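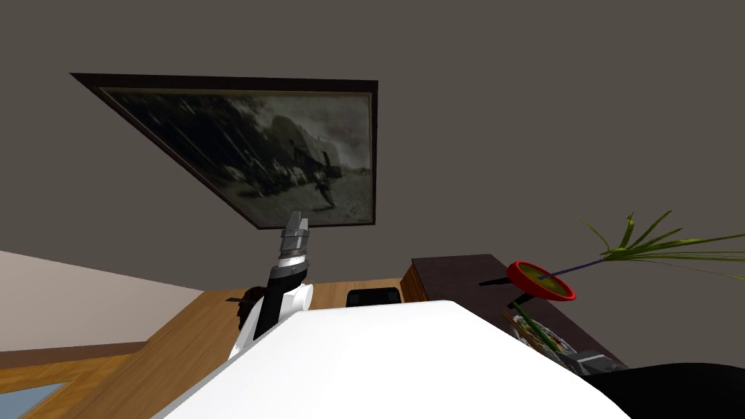 Can a robot straighten a picture yet? (and other chores)

Forum: Home Automation > Simulation and Arms

soledad_p wrote:
I've been running household chores in simulation since September and I'm hooked. My newest one is picture straightening. The arm goes up to a big framed picture on a gray wall, two-finger gripper, and is meant to nudge the frame level without knocking it off the hook. The room has a wood floor, a cabinet, a plant in a red pot, so there's plenty to bump into! Last batch was 70 tries and 49 of them ended inside my tolerance. I think that's terrific for a job I can barely do myself without a second person yelling "left, left, no, LEFT."

So, are we there yet with chores like this? I say we're a lot closer than people think.

garrido_shop wrote:
Nice work, but 49 out of 70 in sim isn't close. My wall at home has a nail that's been loose for years and a wire on the back of the frame that slips. Does your hook slip?

soledad_p wrote:
The hook is a hinge with friction, so sort of. I can turn the friction down. No wire yet.

BautistaT wrote:
I love this one. Everybody does dishes and towels and I've never seen anyone do pictures. What are you using for "level"? The top edge?

soledad_p wrote:
Bottom edge, from the wrist camera. The trouble is that the view up there is tilted so hard that the frame comes in leaning nearly on its side, and the code has to work out how much of that is the camera and how much is the picture.
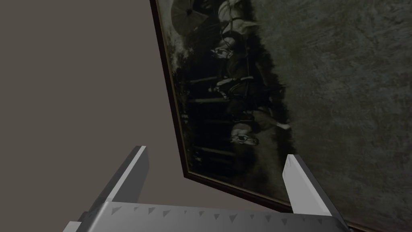 I tried using the artwork as a cue too, the horses mainly, but it's a dark painting and the brushy gray-green part gives the tracker nothing to hold on to. The thin brown frame against the plain wall works much better. I went back to edges and picked up most of my good runs that way.

mirta_o wrote:
Pascual has a point about the wire, though I'd still call this progress. We have an arm at the shop in Cilville that loads trays on the evening shift. It does one thing, and it took us 25 days to get it to do that one thing when the trays were a little bent. Now I wouldn't give it up for anything. Homes are harder – every room is a bent tray.

garrido_shop wrote:
Mirta, right, and your trays come to the arm. Soledad's robot has to drive up to somebody's wall, past the plant. I'd want to see the plant survive before I got excited.

soledad_p wrote:
The plant went over in 23 of the early runs, all of them before I fixed the base path. I have grown very fond of that plant.

BautistaT wrote:
Has anyone put soft pads on the fingers for this? Bare fingers on a wood frame makes me nervous.

ezabala wrote:
Yes, thin silicone ones on my own arm. They grip the frame well, almost too well – if the wrist drifts, the whole picture comes along with it. Push with one finger and keep the other clear. Soledad, would you share the room file? I'd like to try it with a wire hanger and a sloppy nail, just for Pascual.

garrido_shop wrote:
Make the nail REALLY sloppy.

soledad_p wrote:
Uploading tonight! Set the hook friction low and tell me what you get.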